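Subject: Re: hand retargeting drift, Stostham rig

> At Trokcombe we see the right fingertips close early when the
> operator reaches low over the table. Is this the glove or the
> solver? We have 923 episodes and would prefer not to drop them.

Probably the solver. We had the same fault at Maline with small, irregular objects near the base of the cabinet. The thumb target hits its limit and the other fingers follow.

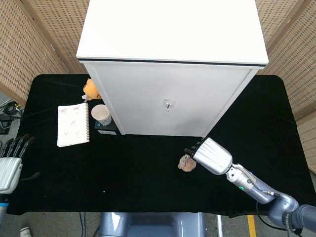 Check the logged wrist pose against the commanded one before you discard anything. Of our 2603 episodes, those with an offset below the threshold trained normally. The rest we recorded again by remote control, with the thumb limit relaxed in the Vieira config file.

The black cloth also upsets our depth readings, so don't use depth to judge contact.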